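Subject: Re: [clumham-crafts] Glue for the model boats, and the price of the new batch
List: Clumham Model and Small Crafts list

> Has the group settled on an adhesive for the Skaner kits? The sheet in
> my box says to use contact glue on the hull planks and something
> thinner for the deck, but it doesn't name anything. I tried white glue
> on the first three planks and they lifted at the bow overnight. Also,
> is the bulk order still open, and what does it come to? I saw 3,000 in
> one message and 2,550 in another and don't know which to send.
>
> I have the small hull, not the long one.

Taking the money first. The 3,000 was the quote before the discount. The supplier took off for ordering as a club and the total is now 2,550, including shipping to Clumham. That is the whole order, so please don't send it. Your share depends on which kit you picked and I will mail each person their own figure when the order closes at the end of February. If you paid a deposit in the fall it comes off your share.

The order is still open. There are 5 small hulls left at the club price and 2 of the long ones. After that it is the regular price and you would be better off buying direct.

On the glue. White glue will hold the planks fine in the middle of the hull, where they lie nearly flat. At the bow the plank wants to spring back and the glue is too slow for it. You have two choices. Either soak the front third of the plank, bend it around the form, let it dry clamped overnight and then glue it, or use a thicker fast glue at the bow and white glue for the rest. I did the first hull one way and the second the other and I can't see a difference now that they are sanded. Soaking takes longer but you get less mess on the outside of the planks, and fast glue that soaks into the wood shows up as a pale spot when you stain.

If you are painting the hull, the pale spots don't matter.

Don't use contact glue on the planks whatever the sheet says. You can't slide the plank once it touches, and on the small hull there is very little room to be off before the seam at the stern goes crooked. I think that sheet was translated from the instructions for the Vörös kit, which has a sheet plastic hull. The part numbers on page 2 are from the Vörös kit as well. Go by the drawing and ignore the numbers.

For the planks that have already lifted, a damp rag laid over the joint for an hour will soften the white glue enough to get a thin blade in. Scrape both faces clean before you glue again. If a plank splits, cut a new one from the spare strips, there are more in the box than you need.

The deck is simpler. It is one flat piece and anything that dries clear will do. Glue it from the center line outward and put a weight on it. Before you do that, seal the inside of the hull. I forgot on mine and there is no way in afterward except through the hatch, with a brush tied to a stick.

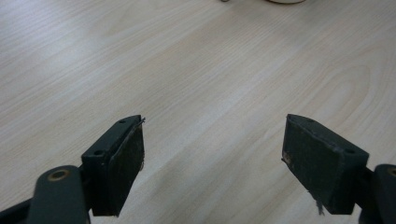
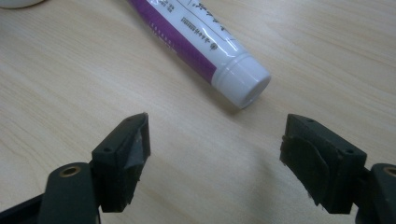 The tabletop in both, with the purple and white tube in the second.

A few people asked about the rigging thread. The thread in the Skaner box is fuzzy and it picks up dust. Run it through beeswax twice. The black is worse than the tan. Alik sells a better thread on small spools, and one spool is enough for a small hull with some left over. It is not part of the bulk order, but if several people want it I can ask for it to go in the same package.

The stand in the small kit is cut too narrow. Check it against your hull before you glue it up. Mine needed a good bit taken off the inside of each cradle, and it is much easier to do with the pieces still flat.

One more thing on the order. Please answer me off the list with your kit size and whether you want thread. Last time half of the replies went to everybody and I missed one in the pile, and that person had to wait for the next shipment.

The archive has the plank drawing under Skaner, small hull. The older scan is missing the stern, so use the newer one.

--
To leave this list, send a blank message with "unsubscribe" in the subject line.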